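3.2 Volunteer records and coding of work entries

The material for this section comes from the work logs of the Koltwood Navigation Society, a charitable body that has maintained the disused Koltwood branch canal since its closure to freight. The logs were kept by shift leaders on ruled cards and later on a two-page form introduced when Renato Ocampo became works secretary. Both formats record the names of those present, the canal section, the task, and the hours given. The form adds a line for tools issued and a line for tasks left unfinished, which the cards do not have.

A total of 1,246 entries were legible enough to transcribe. Of these, 739 could be tied to a named lock, bridge or length of towpath; the remainder refer to places by local names that changed over the years ("the bend," "Lundgren's side") and were coded only by reach. Entries were assigned to one of five task classes: masonry, clearance, gate work, boat operation, and office work. Where a single entry covered more than one class, the hours were divided equally among them. This is a coarse rule, and it probably overstates boat operation, which was often written down first even when it took up a small part of the day.
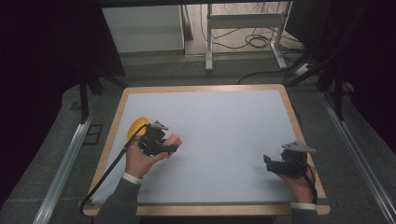
Two coders worked through the full set separately. Disagreements were concentrated in the boundary between clearance and masonry, as the removal of loose coping stones was logged under either heading depending on the shift leader. These cases were settled by reference to the tool line where one existed, and otherwise left as mixed. Office work was the least disputed class but also the least complete. Kalliopi Tsakiris, who handled the society's correspondence for most of the period, told us in interview that she did not fill in a form for work done at home, and that she knew of no one who did.

Length of service was calculated from the first and last entry in which a name appears. Gaps of up to two seasons were treated as continuous. Under this definition 65 volunteers qualify as long-serving, meaning ten seasons or more. The measure has an obvious weakness: a person who attended once a year for a decade is counted alongside one who attended every work party. We therefore report median annual hours beside length of service in all of the tables that follow, and we do not combine the two into a single score.

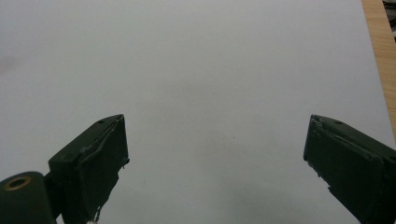
Figure 2. Gripper view of a paper sheet on the work surface.

3.3 Interviews

Interviews were held with former and current members, including Efren Dimaculangan and Genalyn Agbayani, both of whom led shifts at Venero Lock before and after the change of format. Each interview followed the same schedule of questions but was allowed to depart from it. Participants were shown transcribed entries bearing their own names and asked to comment on them. In several cases this led to a correction of the task class – most often from clearance to gate work – and the corrected value was used in the analysis. No entry was added on the basis of memory alone.

Travel to the site was not part of the original schedule. It was added in September after early interviews mentioned it repeatedly as a reason for leaving, with Darcy Pomare describing a drive from Ovard that took longer than the shift itself. Participants interviewed before the change were contacted again by telephone. All but two replied.

3.4 Limits of the sample

The logs describe those who turned up. They contain nothing on people who made inquiries and did not join, and the society kept no list of them. Junior members were recorded only as a number until the form was adopted, so their later careers as adult volunteers cannot be traced from the cards. Comparisons between the card period and the form period should be read with this in mind, particularly for masonry, where juniors were not permitted to work.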